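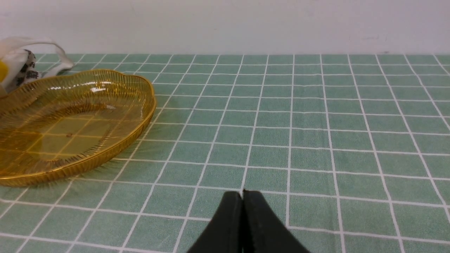 Gold wire basket on a green and white checked tablecloth.

Trundelon Community Fitness Programme
Progress report to the Thoroddsen Fund
December 12, 2018

Period covered

The report covers the second half of the first grant year. It follows the headings in the grant agreement and should be read with the budget sheet sent separately. The first half was covered in our earlier report and is only mentioned where something has changed.

Sessions and membership

The programme has 149 registered members, all of whom have completed the health form and an induction. Of these, 69 joined after the start of the new timetable in October. The remainder carried over from the first half of the year.

We now run eight coached sessions a week, split between the main gym at Nillis and the hall at Clilum. The Nillis sessions are general strength and conditioning classes with barbells, rowing machines and bodyweight work. Clilum has no fixed rig, so classes there use dumbbells, kettlebells, skipping ropes and boxes. Total attendances for the period came to 662.

The early morning class at Nillis fills up most weeks and has a waiting list. The mid-afternoon class at Clilum has been poorly attended since schools went back. We moved it to a later slot in October and numbers improved a little, though it is still the weakest session on the timetable. We would like to give it until the spring before deciding whether to drop it.

Beginners' course

The agreement asked for a beginners' course for people who had never trained with weights. The course runs over six weeks and covers the squat, deadlift, press and basic rowing technique, with a short conditioning piece at the end of each class. Two courses were completed in the period and a third is under way.

Most of those who finished went on to join a regular class. Those who left early were asked for a reason, and the usual answers were working hours and travel. The bus from Clilum stops running before the evening class at Nillis ends – we have raised this with the operator and have had no reply so far.

Coaching

Two assistant coaches passed their first-level certificate and now lead warm-ups and scaled workouts under supervision. A third has booked a course place for next year. All coaches hold current first aid certificates. The safeguarding training was renewed during the period, as required under section four of the agreement.

We have not yet found a coach for the over-60s class. The post was advertised twice. One candidate was offered the work and turned it down in favour of full-time employment elsewhere. Existing coaches have been covering the class in turn, and members have told us they would prefer the same person each week.

Equipment

The rowing machines bought with the first payment are in use at Nillis and have been serviced once. The rubber flooring was laid later than planned, after the supplier sent the wrong thickness and had to replace it. There was no extra cost to the grant. Storage at Clilum remains a problem. Kit has to be carried up from the lower store before each class and back down afterwards, which takes time out of the hall booking.

In-house competition

The autumn competition was held at Nillis in October, with beginner, intermediate and open divisions. It consisted of three workouts in one day, and members worked in pairs. Entry fees covered the judges' lunches and the printing. The day overran, mainly through slow changeovers between heats, and we will allow longer gaps next time.

Spending

Spending is within budget overall. Hall hire is over the planned figure, as the Clilum rate went up. Coaching is under, due to the vacant post. We ask the Fund's permission to move part of the coaching underspend to hall hire for the rest of the grant year.

Next period

We plan to readvertise the over-60s post, finish the third beginners' course and start a fourth, and agree lockable storage on the ground floor at Clilum. The next report will include the results of the member survey, which goes out with the spring timetable.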